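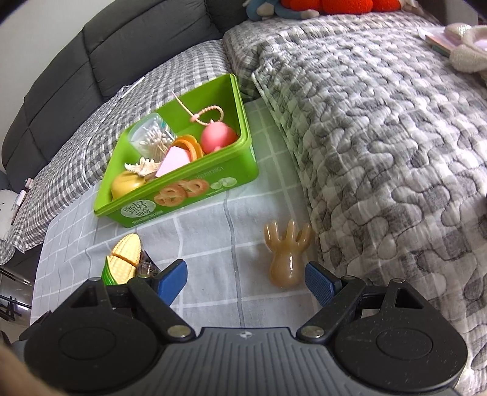 Attachment 1: view from the hand-held gripper, fingers open over the checked sheet, green tin behind.

Ticket: open-day demo, tidy-up task
Opened by: Emlyn Prosser
Assigned to: Graça Lobo
Site: Clundeck, bedroom set
Status: open, waiting on Drultberg

Problem as reported
Visitors were told the Drultberg arm can put small things away in a tin after learning from hand-held gripper recordings. At the morning demo it closed beside the amber rubber toy twice and never touched it. The presenter called this "calibration." I would like to know what was being calibrated.

What I asked for
The recordings the arm was trained on, the finger opening at the start of each one, and a run with no one from Drultberg near the keyboard.

10:40, Graça
Restarted the controller and ran it again. Same result. The fingers come down to the left of the toy and shut on nothing. Swapped in the spare blue finger pads. No change, so I put the old ones back.

11:15, Graça
Rui Teixeira from Drultberg thinks the see-through rubber is the trouble. Could be. The toy corn is solid yellow and green, so I asked him to try that. It got the corn on the first go and dropped it short of the tin. He wrote that down as a success. I wrote it down as a drop.

11:50, Emlyn
The brochure says 2000 recordings. Rui's folder for this task has 185. He says the rest are "related tasks." Related how? Please get the list. If most of them are cups on a kitchen counter, that should have been said before people drove out here.

13:05, Graça
List requested. Checked the grip width setting in the meantime. The arm was set for a narrower opening than the hand-held tool uses. Corrected it and restarted. Now it touches the amber toy but tips it over. Better than the morning, still not a pick.

14:20, Graça
Afternoon group came in. Rui ran the corn only and left the amber toy out. Conceição Simões asked from the back whether it could do the other one. He said there wasn't time.

14:45, Emlyn
There was time. Keep this open. I won't sign off on "tidies a bedroom" from one toy corn cob. Still needed from Drultberg: the full list, and a repeat with the tin moved to the other side of the bed. Width setting to be written into the setup sheet whatever happens.

Comments (3)

Oisín Ó Riain
We had the same width mismatch at Clollutlow in June. Check that it survives a power cycle. Ours went back to the old value overnight.

Graça Lobo
Thanks, it did go back. I've saved it to the startup file now and will check again in the morning.

Conceição Simões
I was in the afternoon group. Nice people, decent coffee. I'd still like to see it pick up the orange thing.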